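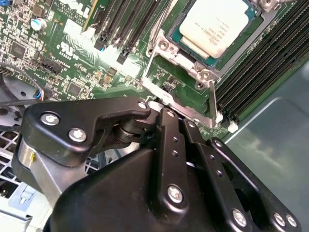
What is the difference between a refurbished server and a used one?

A used server is sold in the state in which it left its last owner. A refurbished server has been cleaned, tested and wiped of data by the seller, and any failed parts have been replaced.

Server refurbishment

Server refurbishment is the inspection, repair and resale of computer servers withdrawn from their first place of use. It is a branch of the wider trade in second-hand computing equipment and overlaps with parts recovery, in which machines are taken apart and their components sold singly.

Sources of equipment

Most stock comes from data centres and large offices that replace their machines on a fixed cycle. Equipment is bought by the lot, usually unseen, against a list supplied by the owner. Returns at the end of a lease form a second source. Smaller amounts come from insolvency sales, where records of the machines are often poor and memory or drives may already have been removed.

Process

On arrival, each unit is weighed and its serial number is recorded. Storage is removed or erased before any other work begins. Dust is then blown out with dry air, and the power supplies are tested under load.

The mainboard is checked by eye for swollen capacitors, corrosion and damaged connectors. Memory is tested module by module. Coolers are taken off where the heat-conducting paste has dried out, and fresh paste is put on before they are refitted. The firmware is brought up to the last stable version and its settings are returned to their defaults.

A finished unit is run at full load for a set time, known as the burn-in period. Practice varies widely. At the Irden works of Katbridge, a burn-in of 11 hours is used for single-processor machines.
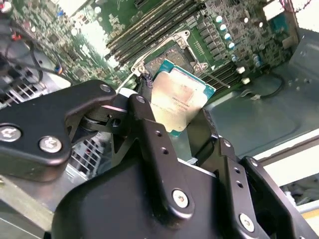 Photo: Balakrishnan Nambiar. Reproduced by permission.

Grading

There is no single grading scale. Many sellers use letters for the outer condition of the case and a separate mark for working order. The Gounder scale, used by a number of dealers, joins the two in one figure and has been criticised for hiding faults behind a good outer finish. A machine with a scratched lid and sound parts can receive the same grade as a clean one with a noisy fan.

Parts recovery

Where a whole machine has little resale value, its processors, memory and power supplies are sold separately. Processors last well and are easy to post, but the contacts in the mainboard socket are fragile and a single bent contact can make a board unsaleable. In one year Katbridge handled 3215 machines, of which 1171 were resold whole and 574 were broken for parts. The remainder were sent for metal recovery or held as stock.

Data erasure

Magnetic drives may be overwritten, while solid-state drives are normally cleared with a command built into the drive. Drives that fail either method are shredded. Buyers often ask for a certificate listing each drive by serial number. Management controllers also hold network addresses and passwords, and these must be cleared separately.

Warranty

Cover ranges from 30 days to three years. Batteries are commonly left out. The dealer Udow excludes fans as well, treating them as wearing parts.

See also
Asset disposal
Burn-in
Electronic waste
Thermal paste

This page was last edited on Thursday, September 18, 2025.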